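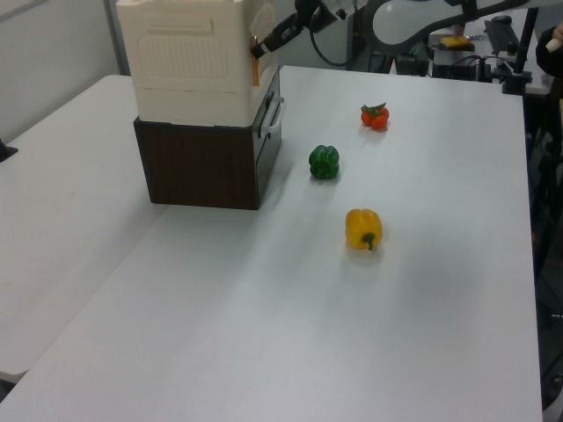 In Grudow, the new film from Yuto Hayashi, the parable of the workers in the vineyard is never quoted. Hayashi moves it to a farm stand outside Garton, where the last picker hired gets the same 100 dollars as the man who came at dawn. A green pepper and a yellow one lying on a white table are about as much of a harvest as his story needs, because the crop hardly matters to it. The quarrel over pay does.

Haruto Aoki plays the farmer, and he plays him as tired. I think that is a mistake. In Matthew the owner asks the grumblers a sharp question about his own generosity, and he seems to enjoy asking it. Aoki mumbles his version and walks back to the truck. The last 10 minutes stay with the pickers, who still haven't agreed on what they were owed.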